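How to Start a Celebrity News Blog and Keep It Running

16 March 2022

Most gossip blogs are dead within a few months. The writer posts five times a day for a week, gets tired, and leaves. This guide covers the setup I use for mine, which has 1,807 posts on it so far and is still updated from my living room.

Step 1. Pick a corner

Don't try to cover all of show business. The big sites have staff and paid photo feeds, and they will have the story before you do. Pick one thing you already follow: one reality franchise, daytime soaps, red carpet clothes, country singers, child stars who grew up. If you can write down ten post ideas without looking anything up, the corner is wide enough.

Step 2. Set up the site

Any of the common blog platforms will do. Choose a plain theme with dark text on a light background. Turn off music, pop-ups and anything that moves. You need these pages before you publish:

An About page
A contact address, kept apart from your personal email
A corrections page, even if it's blank for now

I went through two names before settling on one. Search the name first and check that it isn't already taken on the social sites.

Step 3. Find your stories

Make a list of sources and check them at the same times each day. Mine has 53 entries, mostly network press pages, court calendars, local papers in towns where shows are filmed, and the stars' own accounts. I go through it with my coffee and again after dinner.

Save everything you might use. Posts get deleted, so take a screenshot with the date showing. Keep one folder per month – my June folder is always the fattest, with the summer premieres and the weddings.

Step 4. Write the post

Put the news in the first sentence. Say who did what and where you read it, then link to it. Your opinion goes after that, and readers should be able to tell where the facts stop and you start. A post of 100 words is fine if the story is small.

Keep headlines true. "Singer Quits Tour" is a different story from "Singer Postpones Two Dates," and people remember who got it wrong.

Step 5. Stay out of trouble

Being rude about a bad movie or an ugly dress is opinion. Saying that someone committed a crime, has an illness or is cheating on a spouse is a statement of fact, and if it's false you can be sued for it. Writing "allegedly" in front doesn't fix it. Leave out home addresses, medical matters and anything about kids. Guessing at who is gay is also off my list.

When you make a mistake, fix the post, say at the bottom what you changed, and add a line to the corrections page.

Step 6. Sort out your pictures

Agency photos cost money, and copying them from another site can bring a bill. Your choices are official press kits (read the terms), photos with a license that allows reuse, embedded posts, or pictures of your own.

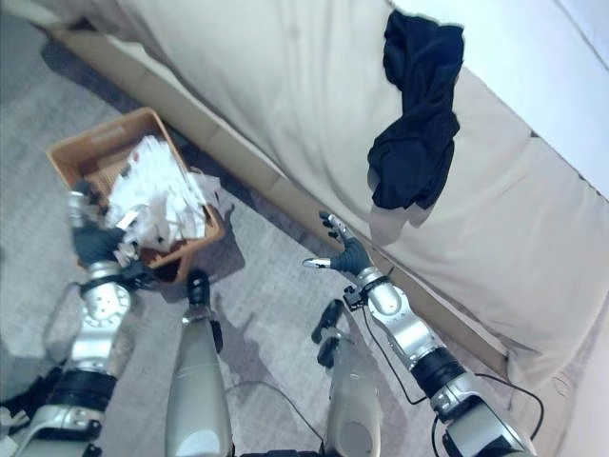
Basket duty next to the couch.

Keep a text file with the source and license of every picture you post.

Step 7. Handle the comments

Hold a new reader's first comment for approval and let the rest through. Delete threats, slurs and private information. Leave up the ones that only say you're wrong or that you can't write. Fans of certain singers will arrive in a group – close the thread overnight and open it again in the morning.

Step 8. Set a pace

Decide how many posts a week you can manage when you're busy, and stick to that number. Keep three or four posts in drafts that don't depend on the news, such as old award show looks or a rewatch of a canceled series. Use them when you're sick or when nothing is going on.

Wait on ads until you have regular readers. Back up the whole site once a month and store the copy somewhere other than your web host.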